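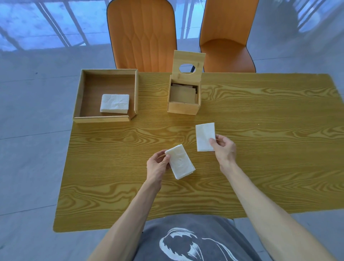

Keeping a Wooden Table Happy

Oh, how I love a table with a bit of life in the grain! Ours has been through homework, jam making and more birthday candles than I care to remember, and it still gets compliments (even from my sister, who is hard to please). Most of what I do is very simple, and I learned a good half of it by getting it wrong first.

Wipe it down every evening with a soft cloth that has been wrung out hard, always going along the grain, and then go over it again with a dry one. Please don't leave a puddle to dry by itself, not even a tiny one.

White rings

Try a little plain mayonnaise, left on overnight and wiped away at breakfast time. It sounds dreadful, I know, but it has saved my table more than once. If the ring is still there, rub very lightly with 1000 grit paper and a drop of oil, and stop the moment it fades.

Scratches and rough spots

On an oiled top you can start with 80 grit for the really deep gouges, then move to 200 and finish by hand. Leave the coarse paper in the drawer if your table is varnished or veneered!

Oiling

I oil mine in June, when the windows can stay open all day. I use the Tekleab oil in the small tin, a thin coat, wiped off well, and then nine hours before anybody sets down so much as a teacup. Spread the oily rags out flat outdoors to dry, never in a heap, as they can catch fire all on their own.

Napkins and small things

A tray with low sides keeps paper napkins from wandering off, and it lifts out in one go when you want to wipe. Stick felt dots underneath, and change them when they get gritty.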